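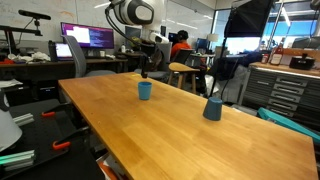 Which cut of The Salt Ferry should I watch first?

Asked Mar 27, 2025 | 1238 views | 2 answers

I've just finished Zareck and loved every minute of it, so now I want to see the director's earlier crime film, The Salt Ferry. The trouble is there seem to be two versions. The disc from Chamoun has the theatrical cut, and the Istomitz box set has a longer one with the smuggler's sister put back in. Does it matter which I see first? I don't mind subtitles and I don't mind slow. Please no spoilers past the harbour fire!

Answer 1 (5 votes)

Oh, I envy you seeing this fresh! Go theatrical first. It moves like a train, and the scene where the two brothers share a cigarette on the slipway is one of the best things I've ever seen in a thriller. The long cut adds around 300 seconds of the sister before the fire and a good deal more after it, and it's lovely stuff (she's terrific, all glare and wet hair), but it does tip you off about who has been talking to the police. Save it for a second go. The subtitles on the Chamoun disc are better too. The box set turns all the dockside swearing into "goodness" and "blast", which made me laugh in the wrong places.

They showed the long cut at the Grorstead film club last May and I'd happily have sat through it again the same night.

Answer 2 (4 votes)

long one. the ending makes no sense without the sister imo. the box set has the short film about the lighthouse as well, and that's brilliant

Comment from the asker: Theatrical ordered, thank you both! Now I want the lighthouse one as well.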